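Moving to the new rooms

Dear members,

In February our language club left the old rooms in Stępień Street, and since then many of you asked me how the new place is going. I write this short report so that everybody has the same news.

The new rooms are on the first floor of Wangate House. The rent is a little higher, but heating is included and we can stay until ten in the evening. The Polish conversation group, which Lucyna Tokarz leads, has already 20 people, and it would not fit in the old kitchen any more. Abdelkrim Saber has moved his French beginners to the small room at the end of the corridor. He asks that you close the door to the stairs softly, as the neighbours below work late.

The collection for the move brought in 2,774 pounds. I want to thank all who gave, also those who gave their time and carried the books. Most of this money went to the painter and to the deposit. 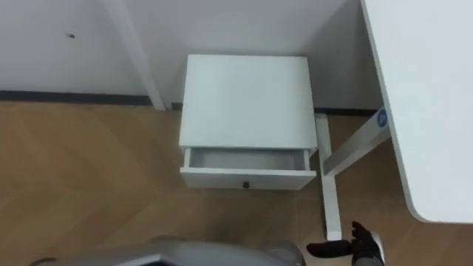
What we still miss is shelves for the dictionaries, and two or three good lamps. If you have something at home that you do not use, please write to Catrin Pritchard before you bring it, so that we do not receive the same thing twice.

The autumn courses will cost 50 pounds for members, the same as last year. The list for the Welsh course is open now, and Catrin has it at the desk by the entrance.

With kind regards,
Radosław Nowakowski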